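Reporting Breaking News, Unit 6: The First Hours After a Violent Event

Handout to go with the lecture. Prepared by Rhiannon Gethin, updated 5 March 2022

Welcome back, everybody. I know this unit is one that people tend to dread a little, and I understand why, so please take it at your own pace. Read the whole handout once before you try the writing task at the end, and bring a pencil, because I still believe people edit better on paper (you're welcome to disagree with me, and Heledd Kneath does, every year!).

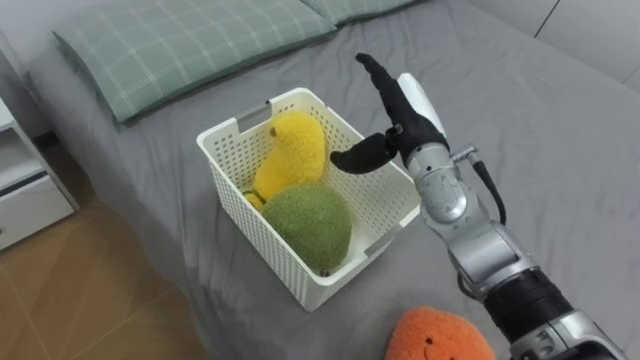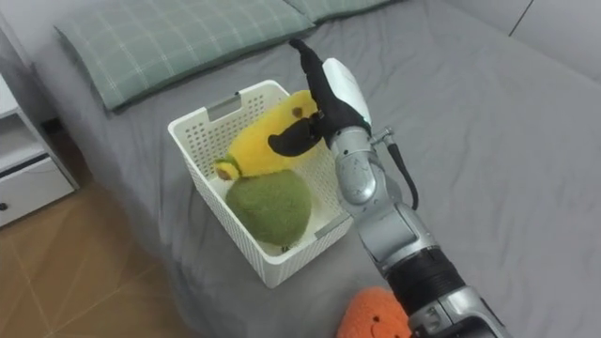
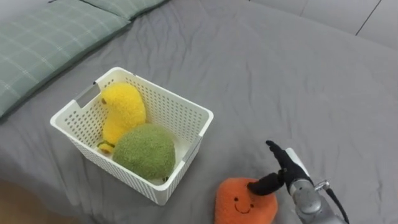

1. What you know, and how you know it

When a call comes over the scanner, or a reader sends a message saying they heard shots near the bus station, you have a report of something. You don't yet have a fact you can print. I'd like you to get into the habit of writing two columns in your notebook, the old-fashioned way, with a line ruled down the page. On the left goes what you've been told. On the right goes who told you and how they would know. A store clerk who heard a bang is a fine witness to a bang. She is a much weaker witness to the number of people hurt, even if she gives you one with great confidence, and people do.

We'll work all through this unit with the practice case, which is set in the town of Lustbridge. In it, a man opens fire in the parking lot of a furniture store called Hughes shortly before closing. Your packet holds 27 pages: dispatcher logs, two police statements, a hospital update, and a long string of posts from people nearby. Some of these disagree with each other. They're supposed to, and sorting that out is most of the work.

2. Casualty numbers

The first number is nearly always wrong. Sometimes it's too high, when two callers describe the same injured person from opposite ends of the lot, and sometimes it's too low, when people drive themselves to the hospital and don't get counted until later. So attribute every number in the sentence where it appears, and say when it was given. "Police said at 9 p.m. that two people had been killed" will still be true tomorrow morning, even if the count changes overnight.

Please also decide early whether your total includes the attacker, and say so plainly in the story. In the Lustbridge packet the first police statement includes him and the second doesn't. Last November half the class reported that a victim had recovered, when really the two statements were just counting different people. Go slowly there.

3. Names

You will often have a name before you're free to use it. Police usually hold back names until relatives have been told, and I'd ask you to imagine being the sister who finds out from a phone alert. If a name is already going around online, that doesn't settle the matter for you. Wrong people have been named in this way, and a correction three hours later doesn't give them their evening back, or their job either.

With the suspect, ask what the name adds for the reader. If the person is still being sought, it may add a great deal. If not, many newsrooms use it once, lower down, and keep the photo small. We'll have a proper talk about this in class, and Amnuay Paisan has kindly agreed to come and argue the other side with me.

4. Talking to witnesses and families

Say who you are and where you work before you ask anything at all. Ask if they're willing to talk, and take the first no as a no. Leave a card if they seem unsure. Elis Kemeys, who taught this course before I did, used to tell students to ask "What was she like?" and then be quiet for as long as it took, and I have never found a better question in all the years since.

Someone in shock may agree to things they would refuse the next day. Read their quotes back to them. If they want one taken out and it isn't central to the facts, take it out.

5. Words to be careful with

Alleged: use it for the act, with a source. "Alleged victim" is unkind and usually wrong.
Motive: leave it alone until somebody with evidence speaks to it.
Lockdown: say who ordered it and whether it has been lifted.
Senseless: this one belongs in quotes from other people.

6. Writing task

Write the 268-word version of the Lustbridge story as it stood at the end of the first police statement. Then write an update of no more than 60 words using the second statement and the hospital log. Mark every sentence with the page of the packet it came from. Drafts go to Angharad Vaughan, who will pair you up for reading, and if you'd like more time because the material is hard going, just tell either of us and you'll have it.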